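**Hand-held gripper or teleop for a cabinet task? (long, sorry)**

**plywoodpete**

Hi all, been lurking since February, finally have something to ask. I'm trying to teach my arm a tidy-up job on a cabinet: open the door, put a towel in, close it again. I started with remote control, leader arm on the desk, follower arm at the cabinet. I got 156 demos that way and I hate almost all of them. I'm slow, I hover, I bump the door and then spend ages backing off. The policy learned to hover too, which I guess serves me right!

Now I'm looking at the hand-held kind of gripper where you just walk up and do the thing. Has anybody here gone from one to the other on furniture?

**mossbank**

Yes, and I'd never go back. With the leader arm I was getting maybe 7 usable demos an hour on a drawer. By hand I did 400 over a weekend and my wrist was the only thing complaining. You feel the drawer stick and you ease off without thinking about it. No leader arm I can afford gives me that.

**gantry_gremlin**

Gonna disagree a bit. Hand demos are fast but your arm can do stuff the robot's arm can't. I did 600 of them at the Asmont space last year and a good chunk ended in poses my robot couldn't reach, mostly low down where I'd been crouching with my elbow stuck out sideways. Teleop is slow and ugly but every single demo is something the robot really did.

**plywoodpete**

@gantry_gremlin that's what worries me, the door on mine goes nearly to the floor. How did you sort the bad ones out?

**gantry_gremlin**

Replayed the lot in sim with the joint limits on and threw out whatever failed. Flutik has a script for it, it's clunky but it works. Then I put the base on a riser and suddenly a lot fewer failed, so do that part FIRST.

**mossbank**

Ok fair, but that's a setup problem. Stand where the robot stands, keep your elbow in, and most of it goes away. I put tape on the floor for my feet.

**kettle_and_servo**

Can I be the annoying one and say do both? We do cabinets at Cillham on Sunday afternoons and the split that works for us is hand-held for all the big easy stuff, then a small batch by teleop for the recoveries (gripper slips off the knob, towel hangs over the edge of the shelf, etc).

Other thing is your start positions. Don't begin every demo with the gripper already kissing the knob. Start back a bit, fingers wide open, and go in from there. Mine usually begin something like this, low down and facing the door, towel still up on the top shelf next to the books: 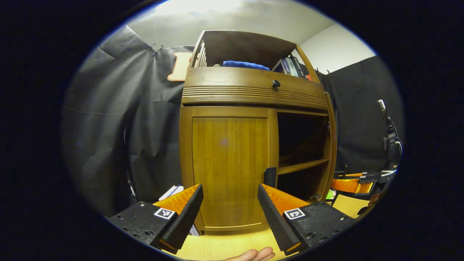
### Page 2

**plywoodpete**

Oh that helps a lot, I've been starting way too close. Do you move the towel between demos or leave it?

**kettle_and_servo**

Move it every time, and fold it badly sometimes. If it's always neat and in the same spot the robot just memorizes the spot.

**mossbank**

Agree on the towel, still don't agree on the teleop batch. I fake the recoveries by hand and it's been fine.

**gantry_gremlin**

Fine on a drawer. Try it on a door with a stiff hinge and get back to me lol

**plywoodpete**

Riser's going in tonight. I've ordered the Horrocks grip kit too, and I'll post numbers when I've got a batch done both ways.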